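Firouzeh Shirazi
Feb 8, 2024

Thread on molded trim covers and why the back side decides whether you can ship them. Sorting notes from the Grorkico returns.
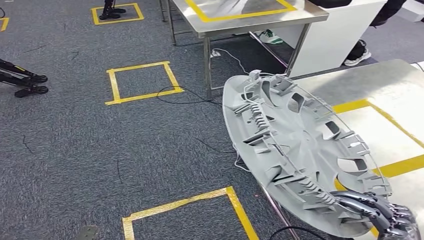 Inner face up. Ribs, tabs and slots all on the one side.

1/ Everyone inspects the outside first. Scratches, gloss, color match. Fine, but most of the covers that come back to us have a perfectly good outer face. The reject is on the back, usually at a tab.

2/ Tilt the part so the inner face catches the overhead light. Flat on the table you get an even gray and miss the stress marks. Tilted, a whitened root on a fin shows up right away. Light gray resin hides it worse than black does, so take your time.

3/ Order of checking: rim fins, then the angled slots, then the comb-like ridges. Go one direction and finish where you started. If you get interrupted, start over. I mark the starting tab with a grease pencil.

4/ The small serrated ridges are where flash collects. A thin skin of plastic between two teeth is enough to hold a mating part off its seat. Run a nylon brush along the row. No blades. Fabrice Pichon trimmed a batch with a blade last March and we scrapped 14 of them for nicks.

5/ The thin rib around the outer edge should follow the contour without a flat spot. A flat spot usually means the part was stacked warm. You can feel it with a thumb before you can see it.

6/ Tables: stainless tops, yellow tape for the zones. The tape marks where a part gets put down. One part per rectangle. A cover leaning on another cover is how tabs get bent after they have already passed.

7/ Replace the tape when the corners lift. Adhesive on a brushed top comes off with citrus cleaner, wiped along the grain. Adhesive on a cover is a reject with our customer, no appeal.

8/ Handling: hold by the rim, never by a fin. The fins take load in one direction only and it is never the direction you grab them from.

9/ Lot size for this round is 200. Two people, one brushing and one checking, swap at the halfway point. Checking accuracy drops off before anyone notices they are tired.

10/ Someone asked about the Enunau gauge. It works for slot width. It does not reach the slots near the rim on an oval part – the body of the gauge hits the fins. I use a plain feeler strip there.

11/ Packing is a separate thread. Short version: inner face down on foam, divider between layers, no paper. Paper fibers catch in the serrations and then you are brushing again.

12/ Irnidano lot is next. Same resin, deeper slots. Will post the reject split by location when both lots are finished.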